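Kitchen Corner: The Bowls Have a Shelf Now

Regular readers will recall the February item in which we asked, politely, for somewhere to put the bowls that was not the top of the printer. We are pleased to report progress.

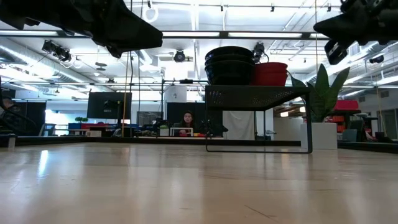
The Stovonard office now owns a small black metal shelf with a mesh-like top, which came out of the Sani catalog after 40 messages on the subject and one vote. Black bowls go on the left and red bowls on the right. The black stack is a good deal taller, and we have heard every theory as to why. Please do not start a new one.

A few house rules, since somebody will ask. Return your bowl to its own color. If the black stack begins to lean, start a second one - do not add a bowl and walk away quickly. The space under the shelf is for air. It is not for oatmeal, chargers or the lid that fits nothing.

The potted plant beside the shelf stays where it is. It does not want your cold coffee, however much you feel it has earned it.

Those of you holding out for the Prostex cabinet should know that the quote came back at $771, before delivery, and our budget for the year is $200. The cabinet has been moved to next year's list, where it will join the dishwasher.

Mugs remain unresolved. Suggestions to the Iluvance channel, please, and keep them shorter than last time.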